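Subject: Re: [pralldale-quilters] Washing an old top before quilting

On the list last night a member wrote:

> I have a pieced top that came out of a trunk in my aunt's house in
> Pralldale. Family says it was made before 1900 but there is no date on
> it. It is cotton, mostly browns and a faded red, never quilted. There is
> a yellow fold line across the middle and it smells like the trunk.
> Should I wash it first or quilt it and then wash the whole thing? I
> don't want to ruin it. My shop said just put it on gentle.

Please don't put it on gentle. An unquilted top has nothing holding the seams but the thread, and thread that old gives out before the fabric does. I lost one that way. The machine did not tear any patches, but a lot of the seams opened and the raw edges frayed into a mat that took me most of June to pick apart.

First, check the colors. Wet a white cotton swab with cool water and press it on each of the different fabrics, from the back, in a seam allowance if you can reach one. Hold it there for a minute. Do it again with a drop of the soap you plan to use. The reds and the dark browns are the ones to worry about. If any color comes off on the swab, stop there and just air the top flat, out of the sun, for a week or so. That takes care of a lot of the smell.

If the colors hold, baste the top to a piece of nylon net or an old sheet, with big loose stitches around the outside and a few lines across. You lift the sheet and the sheet carries the weight. A wet top is a lot heavier than you expect.
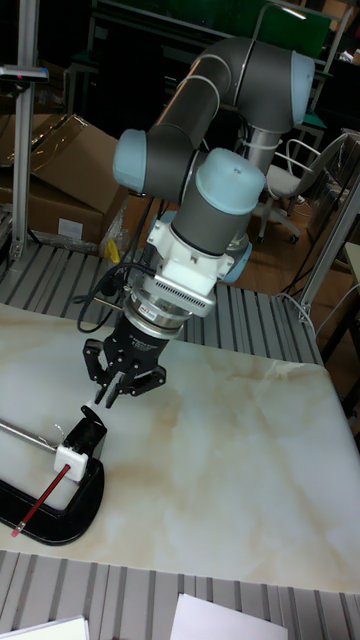 How long can a top that old sit in the water?

I keep it to 17 minutes a soak, then drain and fill again with clean cool water. I go by a kitchen timer. My usual is 4 soaks, one with soap and the rest plain, and more plain ones if the water is still coming out tan. Tan is normal. Pink is not, so if you see pink, drain right away and rinse until it stops.

Use the bathtub, not the sink. Press the water through with flat hands and don't wring. When you are done, let the tub drain and leave the top sitting there a while before you lift it by the sheet. Dry it flat on towels, face up, with a fan going across the room and not pointed at it.

The yellow line may not come out. Fold lines that have been in a trunk that long are often in the fiber for good. I would leave it alone and not use bleach or anything sold for rust. If it bothers you, quilt a little closer in that area and it will show less.

On the dating question, brown dyes from that period tend to eat the cloth, so look for brown patches that have gone thin or crumbly. Those need a layer of fine net over them before the top gets wet.

I have a spare piece of nylon net, enough for a twin size, if you want it. Write me off list.

Volier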